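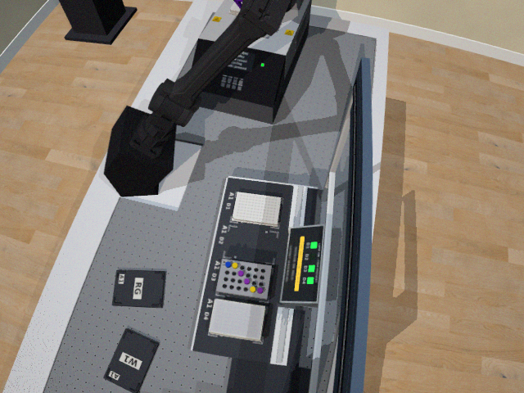

One member asked whether a run that passes in simulation should count for anything at sign-off, or whether the standard ought to start at the real bench and treat everything before it as the method author's own business. The same member said the present wording lets people believe both.

The chair replied that this was item 3 and would be taken in order, but the remark was to be minuted first as it bore on most of what followed.

Bench Automation Practice Group
Minutes of the meeting held 21/01/2025
Place: Caltavholm, upper meeting room, with Trernmont and Amundsen on the line

Represented: Caltavholm (chair and minutes), Trernmont, Amundsen. Rustitel attended for items 3 and 4 only.
Apologies: none received.

1. Minutes of the last meeting

Accepted with one change. Under "gripper clearance" the words "over the deck" are to read "over the tallest item loaded on the deck." Trernmont pointed out that the two are not the same once a tube rack is loaded next to a flat plate, and that the old wording had already been copied into a local procedure. Trernmont will correct its own copy.

2. Matters arising

2.1 The shared folder for method files has moved. Old links still open but the files behind them are frozen. Sites are to stop saving there.

2.2 Amundsen has finished its review of stop button placement. The report was sent out with the agenda. It recommends that a person loading the deck be able to reach a stop without crossing in front of the arm. Agreed with no discussion. It goes into section 2 of the standard as written.

2.3 The training record form is still in two versions. Carried over.

3. Simulation before bench runs (draft section 4)

3.1 Rustitel gave a short account of what its simulator checks. It checks reach, collisions between the arm, the gripper and the loaded labware, and whether a slot named in the method has the labware type the method expects. It does not check liquid behavior, caps that have not been seated, plates put in the wrong way around, or anything a person does at the bench.

3.2 Amundsen said that its staff had been treating a clean simulation as permission to run unattended. This was not written anywhere; it had grown up by habit. The group agreed that the standard must say plainly that a clean simulation is needed before a first bench run and is not enough for an unattended one.

3.3 Discussion of what "clean" means. Rustitel's software separates errors from warnings. Trernmont wanted any warning to block. Caltavholm thought this would lead people to switch warnings off, and had seen it done. After some back and forth the wording settled on was: errors block; warnings are read by a second person and each one is either fixed or given a written reason in the method file. "Accepted" alone will not do as a reason.

3.4 The simulated layout must match the layout to be used. Trernmont reported a case from last May where the method was simulated with one rack type and run with another. The gripper touched the rack on the first move. Nothing was damaged and the samples were water, but the simulation report was attached to the method and looked fine. The group agreed that the report has to show the deck as loaded, slot by slot, including the slots left empty. In a layout with plates in D1 and D4, a tube rack in D3 and nothing in D2, the report should list D2 as empty and not simply skip it. A missing line can mean an empty slot or a forgotten one and the reader has no way to tell.

3.5 Caltavholm asked that the report also name tiles and fixed positions outside the main deck, such as those labeled RG and W1. These were left out of the first draft. Agreed. Rustitel said the information is already in the file and only the report template needs changing.

3.6 On the opening remark: the group's view is that simulation belongs in the standard, as a step with its own record, and that sign-off is for the bench run. The draft will be split so that the two are under separate headings. The member who raised it was content with this.

4. Slot naming and labels

4.1 Trernmont circulated a list of label differences between the three sites. Caltavholm names slots from the back of the deck toward the front. Amundsen names them the other way. Methods have been passed between the two.

4.2 It was agreed that slot names in a method must be those physically marked on the deck the method will run on, and that no site may rely on a translation table kept somewhere else. Where a method is moved to another site it is renamed, simulated again and given a new version number.

4.3 Corner marking. There was a question about "A1" appearing in deck labels as well as on the plates themselves, where it means a well. The concern was that a note reading "start at A1" could be taken either way. The standard will require the slot and the well to be written together, slot first, in every instruction meant for a person. Amundsen noted that this makes the bench cards longer. The group accepted that.

4.4 Mixed cap colors in one rack. Trernmont uses cap color to mean sample type, Caltavholm uses it to mean batch, and Amundsen gives it no meaning. The group did not think it could impose one scheme. The rule will be that cap color may help a person but may not be the only thing that identifies a tube, and that if color carries meaning the key is on the bench card.

4.5 Rustitel asked whether the simulator should enforce color keys. The answer was no — it would suggest the check had been made on the real tubes.

Rustitel left the meeting.

5. Status lights

5.1 The draft said that "a green light means the slot is ready." Caltavholm objected that on its own system green shows the slot's sensor is responding, and says nothing about what has been put in it. Amundsen's system uses green for "labware detected." Both are in daily use.

5.2 Agreed wording: each site posts the meaning of every status color beside the bench, and no step in a procedure may tell the operator to go by a light alone. The operator looks at the slot as well.

5.3 Trernmont asked if the colors should be brought into line across sites when equipment is next replaced. Noted as desirable. No action.

6. Incident and stop log

6.1 The combined log for the last period covers 2,612 runs across the three sites. Operator stops made up 135 of these. Sites had been asked to give a cause for each stop.

6.2 The causes are not comparable. Caltavholm logs the cause at the time, Trernmont fills it in at the end of the shift, and Amundsen lets the software choose one from a list. The group spent some time on the figures and decided not to draw anything from them until the method of logging is the same.

6.3 From now on the cause is entered by the person who stopped the run, before it is restarted. If the cause is not known, "not known" is to be written. Amundsen will turn off the automatic choice.

6.4 A stop is not to be counted against the operator in any form. Amundsen asked for this to be in the standard itself and not only in the minutes. Agreed.

7. Clearing the work area

7.1 The draft called for a clear zone of 30 inches on the open side of the table while the arm is powered. Trernmont cannot meet this in its smaller room without moving a freezer. Caltavholm would not support a shorter distance without a guard in place.

7.2 Left open. Trernmont will measure with the arm at full reach and bring a drawing. Until then the figure stays in the draft in brackets.

7.3 Shipping pads, tools and spare racks are not to be left on the table surface, including the parts the arm is not expected to reach. This was already the rule at all three sites but had never been written down.

8. Any other business

8.1 Amundsen asked if gloves may be stored on top of the instrument housing. No. Warning labels on upper surfaces have to stay readable.

8.2 Version control of the standard. Comments have been arriving by email on three different drafts. Only comments on the current draft will be dealt with.

Actions

Caltavholm — split draft section 4 into simulation and bench run; circulate.
Caltavholm — add the wording from 4.2, 4.3, 4.4, 5.2 and 6.4.
Trernmont — correct local copy of the gripper clearance text.
Trernmont — drawing of the clear zone at full reach.
Amundsen — turn off automatic stop causes; confirm by email.
Amundsen — withdraw any local note allowing unattended runs on simulation alone.
Rustitel — report template to list empty slots and positions outside the main deck.
All — post status color meanings at each bench.
Carried over: training record form.

Next meeting: at Trernmont, date to be set once the drawing is ready.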